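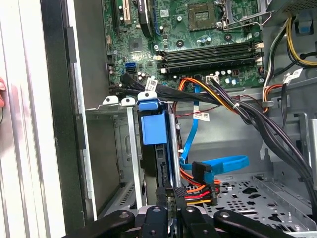
What does the Branen drive kit do on an old desktop tower? It fits a gripper and a program to your arm for taking hard drives out by their caddies. We paid $400 for ours.

A few tips for workshops trying one:

Lay the tower on its side, open side up, and push it against a stop.
Unplug the data and power cables by hand before you start the program.
Set the grip on the plastic caddy, never on the drive.
Lift slowly. Our setting is 11 and the default is too quick.
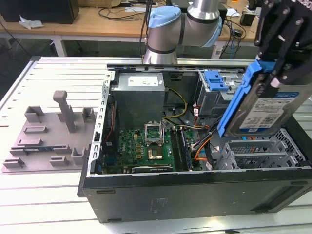
Ebony Maihi wrote in to say her kit kept losing its grip until she wiped the finger pads with metho, and she now does that every six towers.

Replacement pads come from Grube in the same grey or black. Order them before December, as the Tatura depot closes over summer.

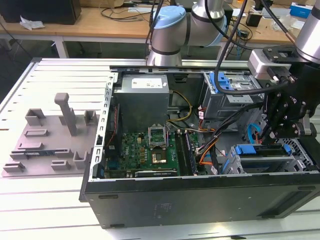
Gripper at the hard drive bay, tower on its side.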